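Drola Stone Soap, Concentrate
Made by Kasprzak, sold by Clurisgate Kitchen Supply
Bottle size: 400 ml
Scent: none
Availability: in stock

We have carried a lot of countertop cleaners over the years and this is the one we take home. Drola is a plain liquid soap for marble, limestone, travertine and other natural stone, and it does one job really well: it gets everyday kitchen grime off without dulling the polish. No wax, no silicone, no lemon. (Keep anything with lemon or vinegar away from marble, please! The acid eats into the surface and leaves pale rings you can't wipe off.)

The soap is a concentrate, so a bottle goes a long way. Put one capful in a quart of warm water, wring a soft cloth out well, wipe, and go over it again with a second cloth and clean water. Dry with a towel. On dark stone that last step matters more than you'd think, especially if your tap water is hard, as ours is. Those chalky spots show up on brown and black marble long before you'd see them on a white counter.

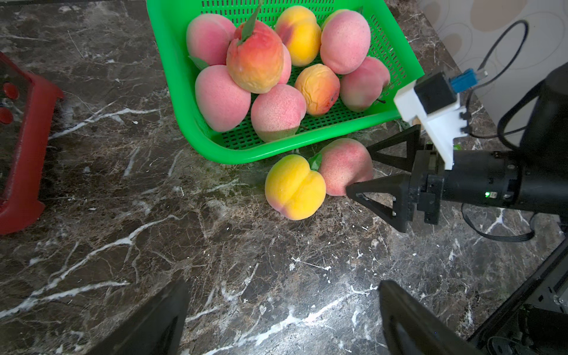

Artificial peaches in a green plastic basket, on dark brown veined marble.

What people like most is how little it smells. Verna Ambrose, who runs our stone care shelf, tested it against the older Kasprzak formula for a whole September and says she wouldn't go back. The old one foamed up like dish soap and took forever to rinse. The new one barely foams, which takes some getting used to (you'll want to add more, and you shouldn't), but it lifts cooking oil beautifully, even the sticky film that builds up next to a stove.

It is gentle enough for daily use on sealed and unsealed stone. It won't seal anything by itself, though, so check your counter now and then by leaving a spoonful of water on it for a few minutes. If the stone goes darker underneath, it's ready for a new coat of sealer. We stock Skinance in the small can, and the two get along just fine.
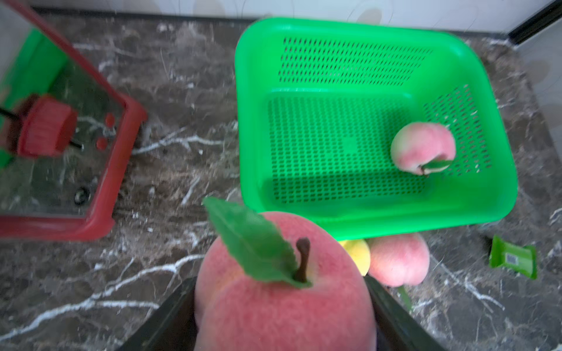 Can I use it on a honed finish as well as a polished one?
It works on both, but honed stone holds on to oil longer, so let the soapy water sit for a few minutes before wiping.

For dried-on spills, skip the scraper and the green scrub pads. Lay a wet cloth over the spot, have your coffee, and come back to it. A second pass with a slightly stronger mix (2 capfuls to the quart) takes care of nearly everything else. Etch marks are a different matter, as they are damage to the stone itself, and no soap will bring the shine back. Dwayne Baptiste at our front counter can talk you through polishing powders and is very happy to do so, at length!

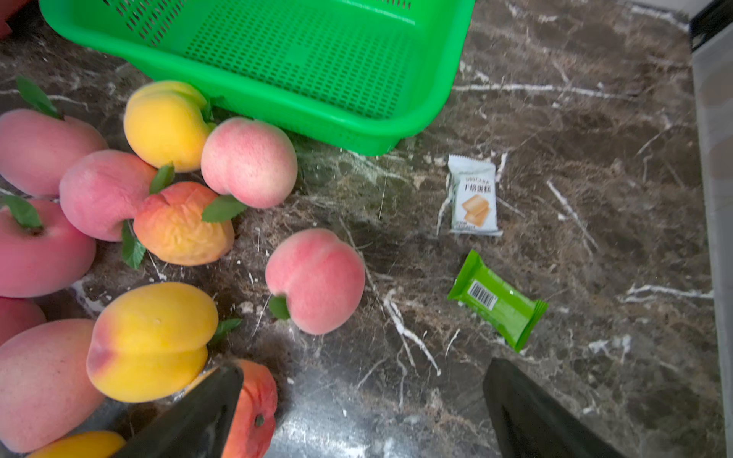 Peaches and green basket on the same dark brown marble.

Details
Contents: 400 ml concentrate, cap doubles as a measure
Coverage: one quart of mixed soap does up to 25 square feet of counter
Suitable for: marble, limestone, travertine, slate, granite, terrazzo
Not for: raw wood, waxed floors, aluminum trim
Storage: keep from freezing; shake if it turns cloudy
Refill: 300 ml pouch, sold separately

Mixed soap keeps for a week in a closed spray bottle. After that, pour it out and make a new batch.

Page updated 19 Nov 2021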